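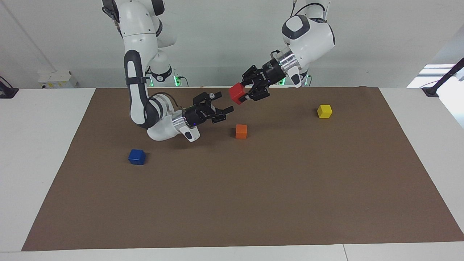

Two white robot arms over the brown mat, with a red cube in the air.

Stusance Friends Abroad - minutes of the planning meeting, 3/4/25

I'm typing these up from my own scribbles, so if I've mangled something you said, write to me and I'll fix it before the next one. We met upstairs at Hendricks again and got going late (the coffee took forever, but it was good coffee).

Spring luncheon. Jenő Dobos has been talking to the hotel and they'll hold the terrace room for us through the end of March. It seats 75, and we have 40 people signed up already, which made me very happy! Jenő wants the long tables again. I said I liked the round ones better, we went back and forth for a while, and the room sided with Jenő. Long tables it is.

Price. Same as last year for members. Guests pay a little extra, and kids under 12 eat free if they order off the small menu. Somebody asked if wine is included - one glass is, after that you're on your own.

Speaker. We still don't have one. The lady from the Kasolum gallery would love to come but she's traveling until the week after, so Jenő will ask her for the fall instead. I offered to try the consulate one more time. If they say no we'll skip the speech and have more music, and I could see a few faces light up at that idea.

Sponsors. Bendex will pay for the flowers and the printed menus and would like their name on the back of the menu, small. All in favor. Hendricks is giving us a dinner for two for the raffle. We have 17 raffle prizes so far and want more, so please look in your closets (nice things only, no more candles).

Flags. Last year the big one got wrinkled in the box and we hung it up that way. I'll take it home and iron it. Jenő has the table flags in the trunk of the car, still, from last time.

Newcomers' table. I brought this up again. People who have just moved here come once, sit in a corner, and we don't see them again, so I'd like three of us to host a table just for them. Everybody liked it, and I have two names plus mine. Done!

Membership cards. Long talk, no decision. Plastic costs more than twice what paper does. It goes on the list for next time.

To do before we meet again:
Jenő - sign for the terrace room, write to the gallery
Me - consulate, flag, seating chart
Everyone - raffle prizes to me, and tell me if you can't eat fish

We wrapped up when the kitchen wanted the room back. Next meeting is same place, same time, and I'll email the day once Jenő has heard from the hotel.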